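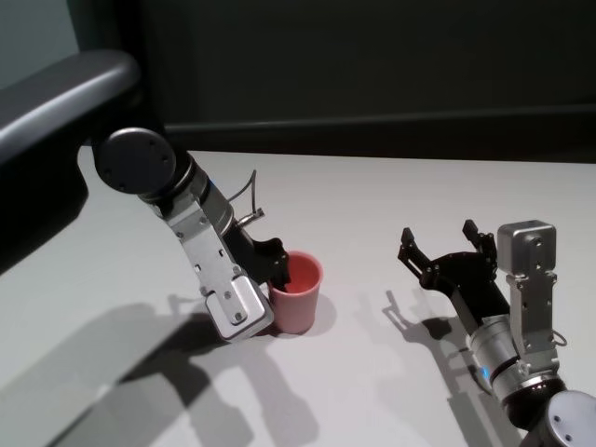

Subject: Re: pink cups, replacements and sizes

The list member in Clurko wrote:

> I have a set of the small plain cups, the straight kind with no handle
> that get a little wider toward the rim. Four of them, all pink. One has
> split down the side and I would like to replace it with something that
> will stack with the other three. There is nothing stamped on the bottom.
> Two sellers have told me theirs are "the same cup" and neither one was.
> The first sat up too high in the stack and the second jammed so tight I
> had to run hot water over it to get it out. What should I be measuring?
> Also, is there any way to get the shine off a new one so it matches the
> old ones? Mine have gone completely matte.

I went through the same thing last April with a batch from Sudau, so I can answer most of this.

Height is the number sellers give you and it is the least useful one. Two cups can be the same height and not nest at all. What you want is the outside width at the rim, the outside width at the base, and the wall thickness. If all of those match along with the height, the taper will match too and the cups will stack. If the base is even slightly wide for the rim, you get the jamming you describe. Too narrow and the cup drops down until the bottoms touch, and then it rattles.

A ruler laid across the top is not good enough for the rim. Use calipers if you have them. If you don't, cut a strip of paper, wrap it around the outside just under the lip, mark where it overlaps, and measure the strip flat. Divide by 3.14 for the width. Do the same at the base. Because the sides slope, the strip will want to ride up at one edge, so keep it narrow.

For wall thickness I have never found a good method without calipers. You can get at it from the stack. Put two of your good cups together, measure how much of the inner one sticks out, and ask the seller to do the same with two of theirs. If the amounts are the same, you are probably fine. I ask for this every time now. Some sellers won't bother, and I don't buy from those.

Filling the cup with water to the brim and weighing it is a decent final check. Mine hold 300 grams to the brim. One I bought from a Breker lot looked identical on the shelf and was off by 30, and sure enough it would not go into the stack.

On color, be careful. "Pink" in a listing covers a lot. The ones I have are closer to salmon, and they always look darker down inside than they do on the outside, so a photo taken from above will mislead you. Ask for one taken from the side on a white table, in daylight, with no flash. White paper under the cup will do if they don't have a white table. I had one arrive that was nearly orange.

On the finish, I would leave it alone. I tried a fine scrubbing pad on a shiny one and it came out streaky, with rings around it wherever I had turned it. Baking soda paste did nothing I could see. The dishwasher dulled one over a winter, but it also faded the color, so now it matches the rest for shine and not for pink. If your old ones went matte evenly, they may have been made that way to begin with. Compare the inside with the outside near the base, where they get handled least.

I keep mine in stacks of four with a square of paper towel between each one. Before I did that, I had two stuck together for most of a year. If yours jam again, put cold water in the inner cup and stand the outer one in warm water for a few minutes, then twist. Don't pull straight up. That may be how yours split, if the crack starts at the rim.

As for where to look, the Wragg secondhand list had a box lot of 536 mixed cups and tumblers last time I checked. They will split it if you ask, but you have to tell them exactly what you want and they only measure height unless you push. I have no pink ones to spare at the moment. I do have one in gray that should be the same shape, and you can have it for the postage if you only need it to check the fit.

Send the rim and base widths to the list when you have them and I will compare them with mine.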